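PC Hardware Servicing
Handout 4: Inside the Desktop Case – Power, Cabling and Drive Mounting

Reading before the lab: the safety sheet and Handout 3 (form factors and panels). Bring the Naltero parts worksheet. The case work takes place at the benches in the Dillasbridge annex.

4.1 Scope

This handout covers the parts of a desktop computer that are fixed to the case or run between fixed parts: the power supply unit (PSU), the wiring harness and the drive cage. The motherboard, memory and processor are treated in the next handout and are not to be removed in this session. The session allows 42 minutes of bench time, and the worksheet is collected at the end.

4.2 Before opening

Shut the system down from the operating system. Switch off at the PSU if a switch is fitted, then pull the mains cord. Press the front power button once and hold it for 5 seconds. This drains most of the charge left on the low-voltage outputs. It does not make the inside of the PSU safe. The PSU housing is never opened in this course.

Lay the case on its side with the removable panel facing up. Wear the wrist strap and clip it to unpainted metal on the chassis.

4.3 Power supply

The PSU converts mains AC to the DC voltages used in the machine. In a standard ATX design the main rails are +12 V, +5 V and +3.3 V, with a separate +5 V standby output that stays live whenever the unit is connected and switched on. Some manufacturers' systems use a reduced set of rails and a non-standard main connector. Check the label and the service manual before ordering a replacement.

Cooling air passes through the PSU housing, and the openings must not be blocked by cable or by loose labels.

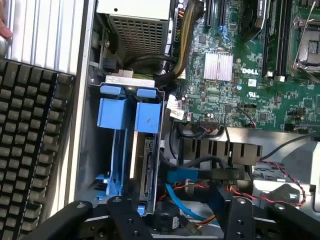 Cable routing is assessed separately from electrical correctness. A harness may be wired properly and still be routed badly: across a fan, under tension, or pinched below a panel edge. The usual remedy is to group conductors that leave the supply together and branch them close to the load. In the opened Dell case, the thick bundle in black mesh sleeving is an instance of grouping, with yellow and black wires showing through the mesh. It comes down and then bends to the left at its lower end. The perforated grille on the power supply is the other point to note, and slack cable should be kept off such surfaces where the harness length allows.

4.4 Wire colors

On a standard ATX harness the following colors apply:

Yellow: +12 V
Red: +5 V
Orange: +3.3 V
Black: ground
Purple: +5 V standby
Green: power-on signal
Gray: power good

Color is a guide only. Front-panel leads, fan leads and thin signal wires follow no common scheme, and a green or orange wire outside the main harness must not be identified from this list. Trace it to its connector at both ends. Where the connector is keyed, record the position of the latch before release.

4.5 Drive cage

The cage holds drives in alignment and ties them mechanically to the chassis. Fixing is by screws, by side rails or by a latching tray. A 3.5-inch hard drive normally takes 6-32 UNC screws; 2.5-inch drives take M3. The threads are not interchangeable, and a forced screw will strip the drive body.

Disconnect data and power leads before sliding a drive out. Pull on the connector body – never on the wires. Support the drive from below until it is clear of the cage.

4.6 Worksheet tasks

1. Copy the output ratings from the PSU label.
2. Sketch the route of the main harness from the supply to its first branch.
3. State how the drives are fixed and which screw type is used.

Sketches may be rough, but connectors must be labeled. Students using the Flirnley tester should read its instruction card first; the Yazıcı crimping kit is reserved for Handout 5.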